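洞洞板挂取调试小抄:软件这一侧的十来条土办法

上一篇讲怎么给六角扳手排队,留言里一半的人在问同一件事:挂钩那套流程到底怎么调,为什么自己的程序十次里有四次把东西怼在板子上。我攒了一堆零零碎碎的笔记,有的写在便签上,有的写在代码注释里,趁这周五有空抄成一篇。顺序很乱,想到哪写到哪,大家挑着看吧。

先说坐标系。我以前的习惯是所有东西都相对机器人底座来算,结果每次台子被人蹭一下,整套点位就全废了。后来改成先认板子,再认钩子:板面拟合一个平面,左下角定原点,钩子的位置全部存成“板子坐标”。台子挪了?重新认一次板,三秒钟的事,后面的点位一个都不用动。这一条要是只能留一条,我就留这条!

板子上的小孔是好东西,也是坑。好处是孔距固定,天然就是一把尺子,标定完拿它验一验,投影回去的格子跟真孔对不对得上,一眼就看出来。坑在于太规律了,特征匹配特别容易整整错一格,误差看着还小得很,残差漂亮,位置全错。我吃过两次亏,现在的做法是先用板子的四条外边把大位置定下来,再用孔去细调,细调的幅度限制在半个孔距以内,超了直接报错,不许它自己“优化”过去。

深度图遇到孔会发毛。孔边上那一圈点忽前忽后,平面拟合如果用最小二乘,板子会莫名其妙往后仰一点点。换成RANSAC,阈值别贪小,我一般给到三毫米,拟合完再拿内点做一次最小二乘收尾。Conall Daly教我把孔的地方先用彩色图抠掉再拟合,确实更稳,就是多一步,懒的时候我不做。

钩子本身又白又细,浅色板子上对比很弱。别去找那根细杆,找底座!圆的底座好找得多,中心也稳。杆的方向我是写死在模型里的,同一款钩子朝向都差不多,只在最后接近的时候看一眼实际偏了多少。你要是混着用好几款钩子,那就老老实实给每款存一个模板,文件名写清楚,别学我叫“hook_new2_final”。

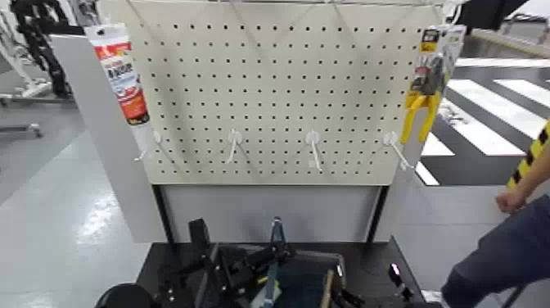 挂板现状:下面一排四个白钩还空着,左上角挂胶,右上角挂钳子。

挂着货的钩子和空钩子要分开记。我在规划里给每个位置一个状态,就三种:空、占、不知道。重点是“不知道”。早先我只有空和占两种,视野被手臂自己挡住的时候程序就默认是空的,然后高高兴兴把第二件东西往上怼。现在凡是这一轮没看清的,一律不知道,不知道就不许放,先退出来重新看。动作是慢了点,可是安静多了。

透明的东西,唉。吸塑包装、透明吊牌,深度相机看过去要么是个洞,要么直接看穿到板面上。我的办法很笨:纸卡是不透明的,就认纸卡,透明那部分按照纸卡的位置往外推一个盒子,当成实心的障碍物塞给规划器。盒子宁可大一圈。Ciarán Dolan说他那边是用分割模型直接出轮廓,训练了900张图,效果比我好,我承认,可我实在不想标图……

钳子这类会分叉的东西,碰撞体不要用一个大方盒子凑合。把手张开是个V字,中间那块空当其实可以过,但我劝你别让它过。凸包一包,省心。胶管相反,细长一条,用圆柱就够,记得把吊牌那截也算进长度里,我第一次就漏了,规划出来的路径刚好从吊牌上蹭过去。

接近方向。从正前方直直怼上去是最差的选择,吊孔对不准的时候纸卡会顶在钩尖上,一顶就弯。我现在拆成三小段:先停在钩尖前面一拳的距离,再抬高一点让孔对上钩尖,最后沿着杆的方向送进去,然后往下松。取的时候倒着来,先抬再退。每一段单独设速度,送进去那段最慢。别写成一个大轨迹让平滑器去处理,它会把你的拐角磨圆,磨圆了就挂不上。

关于平滑器再啰嗦一句:必经点要设成“必须停”,容差给零或者给个极小值。很多库的默认值是允许在拐点附近抄近道的,文档里藏得很深,查的时候搜blend这个词。

力的阈值怎么定,这个问得最多。我的做法是先空跑二十遍,把每一段的最大读数记下来,在最大值上面留一截余量,别从别人的配置里抄。我用的Silmont驱动包有个地方很烦,读数带了低通滤波,反应慢半拍,等它报超限的时候纸卡早就弯了。可以在配置里把滤波调轻,或者自己读原始值,两种我都试过,现在用原始值。注意手爪换了指头之后一定要重新清零,重量差那么一点点,阈值就全偏了。

夹吊牌比夹东西本身好使吗?看情况。纸卡薄,夹得住但是会甩,速度一快下面的货就开始荡秋千。我在送到板子跟前之后加了一个等待,让它晃完再看位置。等多久不要写死秒数,连着取几帧,位置变化小于一毫米就算停了,最多等两秒,超时就降速再来。这个改完以后,“看着对准了一放就掉”的毛病少了一大半。

顺手说说日志。以前我只在失败的时候存图,后来发现根本没法比,你得知道成功的时候长什么样。现在每次挂取都存三张:动手前、对准时、松手后,外加当时的关节角和板子位姿。硬盘倒不贵,麻烦的是翻起来累,所以文件夹按钩子编号分,不按日期分。查问题的时候你想的是“二号钩老出事”,很少会想“九月某天老出事”。我到现在攒了大概3,000组,真翻过的可能有117组吧,够用了。

相机曝光锁死。亮面的地、顶上的灯,自动曝光一会儿一个样,浅色的板子很容易过曝成一片,白钩子就跟着没了。锁在偏暗一点的位置,以板面上的小孔清清楚楚为准。换了灯管或者挪了台子之后再调一次,把数值写进配置文件,别靠记性。

人员靠近的处理,放在最上层,别写进挂取流程里。我见过有人在每个动作后面加一句“检查有没有人”,漏一处就是一个窟窿。单独跑一个监控,它有权随时喊停,流程这边只管响应:停、记住走到哪一步、等放行、从上一个安全点重新来。千万别从中间接着走,停的那会儿板子上的东西可能已经被人动过了,状态全部退回“不知道”。当然,真正的安全停机要走硬件回路,软件这层只能算是客气的提醒。

行为树还是状态机?我两个都写过。挂取这么点事,状态机够了,画在一张A4纸上能画完就别上行为树。等你开始加重试、换钩、换手、缺货跳过,纸上画不下了再换。我是从Wositz的图形工具迁出来的,拖方块很爽,合并代码的时候想哭。现在全是纯文本,改一行看一行。

重试次数别超过两次,并且第二次一定要跟第一次有点不一样:重新看一眼、换个角度,或者降速。原样再来一遍基本就是原样再失败一遍,还多弯一张纸卡。

仿真里调好的参数,搬到真机上先砍一半速度。仿真里的纸卡是硬的,真的纸卡是软的,就差在这儿。我没有去折腾软体仿真,试过一个下午,调参数比调真机还久。

桌面那些杂物也要进场景。规划器只知道板子和手臂的话,它会很自然地把肘部从桌面上的盒子里穿过去。我图省事,把整个桌面以上十五厘米都设成禁区,只在需要拿东西的地方开一个口子。丑,但是再没撞过。

暂时就这些。下一篇想写怎么让程序自己判断哪个钩该补货,脚本还很乱,先不放出来丢人。有问题的留言里问,贴配置的时候麻烦把版本号一起贴上,光说“不行”我真的猜不出来哈哈。

2020-10-30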